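Category: Minutes | Food & Eating Out
Last updated: April

Print this page | E-mail this page

Clidham Supper Club – minutes of the spring meeting

The meeting opened at 7.30pm in the upstairs room at Fillo. Last month's minutes were agreed with one correction: the pudding at Prelten was a rhubarb tart, and a very good one.

1. Burger night
Everyone loved this! The kitchen at Manalastas did us proud, with the blue cheese and pickled pear burger the clear favourite – several members want it again before the summer. The chips divided the table (too thick for some, perfect for others). The bill came to £1049 with drinks. Agreed that this was a lot, and that it was worth it.

2. Next outing
Two ideas were put forward: a return to Prelten for the seafood menu, or a dumpling evening at Fillo. Dumplings won on a show of hands, with great excitement about the crab ones. Fillo can seat 30 of us if we take the long table and arrive together. Deposits to be paid by the end of the month, please.

3. Truffle tasting
Still very keen! Prices are steep, so we will ask Manalastas whether a small tasting plate could be done before their usual evening service. Carried over.

4. Snack swap
To run again at the next meeting. Bring anything you've enjoyed lately, sweet or savoury – shop-bought is fine, and so are odd flavours. Please write down what's in home-made things.

5. Any other business
A member asked if we could start earlier in winter. General agreement, to be settled in the autumn.

The meeting closed at 9pm and most of us stayed for noodles.

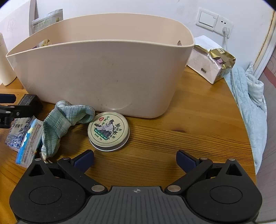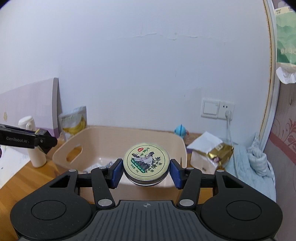 First picture: snack bag in the beige basket. Second: the round tin, lid to the front.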